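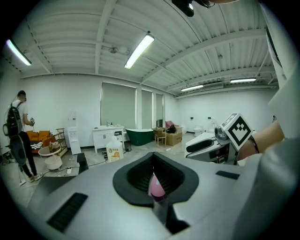
Re: [skevavus-users] Held-out rooms and the wrist view

On the Clodow set, a list member wrote:
> You report 2739 demonstrations in the release notes but the
> training table only adds up to 2045. Where did the rest go?
> Also, is the gain from masking the ceiling real, or is it
> just the smaller input?

Both fair questions. The 2739 is everything we recorded with the hand-held grippers. We dropped any demonstration where the pose track for either hand had a gap longer than half a second, and that left 2045. The release notes should have given both numbers and I will correct them.

Most of the gaps come when the wrist camera is tipped up. It then sees lights and roof beams and very little of the work, and the tracker has few points it can trust. The square marker on top of the other gripper helps when it is in view, but we only use it to fix the distance between the two hands. It does not rescue a track that has already drifted.

On masking, we ran the check you suggest. Flema was trained three ways on the same 1359 two-handed demonstrations: full view, upper part of the view masked, and full view shrunk to the same number of pixels as the masked one. The shrunk version did no better than the full view in rooms it had seen, and slightly worse in the held-out room. The masked version was better in the held-out room only. So I think the gain is real, but it is a gain in moving between rooms and nothing else.

One warning. The held-out test is 141 trials, all in one building. I would not read much into small differences, and we have not tried it with a different roof or with daylight as the main source.

The Namboodiri split keeps whole rooms apart. Please use that one if you want to compare with our numbers. The older random split puts the same sofa and bathtub in both training and test, and the scores on it are too high.

The list of dropped demonstrations will go up with the next release in December.

We use cookies to remember your archive settings. Accept | Manage

Contact the list owner | Archive index | Back to top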